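Housekeeping Operations II
Handout 7: Clothing left on the bed
Course lead: Veronica Dobre

Reading before class: chapter 5 of the course reader, sections on occupied rooms and guest belongings. Bring the Wurnum room sheet from last time.

Scope

The handout covers stayover rooms only. Checkout rooms follow the lost property procedure in Handout 5. The question is what the attendant does with a garment lying on a made or partly made bed, and in what order the bed and the garment are handled.

Terms

Loose garment: an item of clothing with no hanger, bag or fold.
Set garment: an item folded or laid flat by the guest. A set garment is moved only if the bed has to be stripped.
Top layer: the duvet in its cover, or the bedspread where the property still uses one.

Order of work

1. Check the pockets by touch, from outside. Do not empty them.
2. Lift the garment with both hands from the shoulders or waistband. Dragging it across a white cover can leave lint or color, and dark cotton is the usual source.
3. Place it on a clean, dry surface off the bed. A bench or chair is acceptable. The floor is not.
4. Finish the bed completely, pillows included.
5. Fold the garment and return it to the bed, centered, one hand's width from the foot edge.

Smoothing the top layer

Work from the headboard toward the foot. Where the cover has piping, use the piping as the reference line: if it runs parallel to the mattress edge, the duvet is square inside its cover. Soft creases are removed with the flat of the forearm. Hard creases mean the cover was folded damp and it goes back to the laundry – do not try to pull them out.

Check the drop on both sides from the foot of the bed. With an upholstered bench in place the drop at the foot is harder to judge, so move the bench out first and put it back last.

Folding a T-shirt

Lay it face down, sleeves out. Bring each side to the center line with the sleeve folded back on itself, then fold the hem up to the collar in two steps. Turn it over so that any print faces up. At Skidetti properties the collar points to the headboard; the Urkent manual has it the other way. Follow the house you are placed in.

Case for discussion: dark garment, apparently a T-shirt, white duvet with dark piping, bench at the foot.

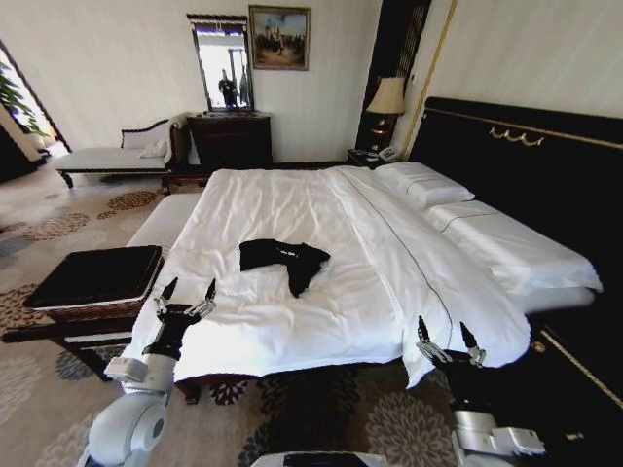
Riaan Pillay: I would classify the shirt as loose and start at step 1, but I would not strip anything. The cover only needs smoothing. My one doubt is step 3, as a white bench can pick up color from black fabric just as the duvet can, so I would lay a clean towel on it first.

The towel is accepted practice and may be written into your answer. Record the garment on the room sheet as "1 top, dark, folded, on bed." Do not record brand or condition unless there is damage.

Written answers, one page, are due 11 September 2026.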